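### 4.3 Does the planner need the confidence score?

Trudis, the perception module, passes the planner a list of grasp candidates, each with a score between 0 and 1. Earlier work with this module treats the score as a chance of success and lets the planner drop anything below a fixed cut-off. We had doubts about this reading, and the logs did not remove them.

The test set-up places drinks containers both on an open tray and inside a divided organiser (Figure 3). The two are not equally hard. A bottle on the tray can be approached from several sides, while one standing in the rear compartment has walls close to it and leaves the planner few paths for the fingers.
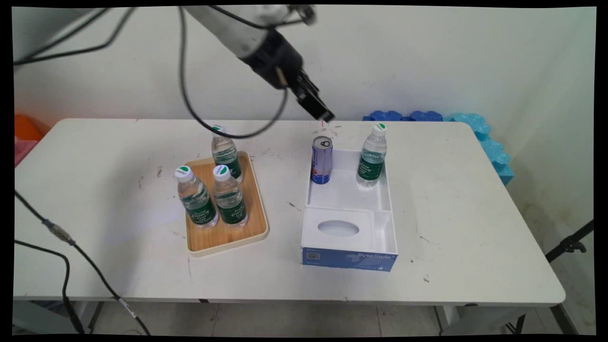
**Figure 3.** Test workspace, with three bottles on the tray and a can and a fourth bottle in the rear compartment of the organiser.

We logged 3198 candidates over 21 sessions in March. Of these, 2337 passed the cut-off and were handed to Kudo, our motion planner. If the score meant what it is said to mean, candidates near the cut-off should have failed more often than those near the top. We could not find such a trend within either group of objects. What we did find was a gap between the groups: scores for items in the organiser were lower as a whole, whatever happened afterwards. The score seems to tell us where an object is standing, which the planner already knows from the scene model.

A fair objection is that the cut-off hides the worst candidates, so that we only compare good ones with slightly less good ones. We therefore ran seven further sessions with the cut-off switched off. The ordering by score was still no better than picking at random among candidates that Kudo could reach without collision.

Clear plastic makes the matter worse. The depth map has holes where the bottle walls should be, and Trudis fills them from the outline of the cap and label. Once the fingers close round the neck, the label may be out of the wrist camera's view and the cap carries most of the estimate.

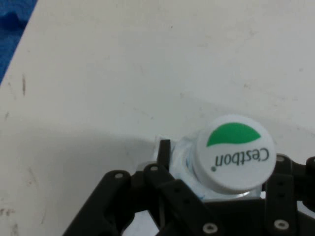

The wrist estimate is then compared with the one from the fixed camera, and the controller takes a weighted mean of the two. We are not convinced by the weights. They were tuned on the Clirnik objects, all of them opaque, and were carried over to Oreck without being checked again. Setting both weights to one half changed nothing we could measure. For the rest of this paper we keep the original weights, so that our results can be set beside the earlier ones, and ignore the score.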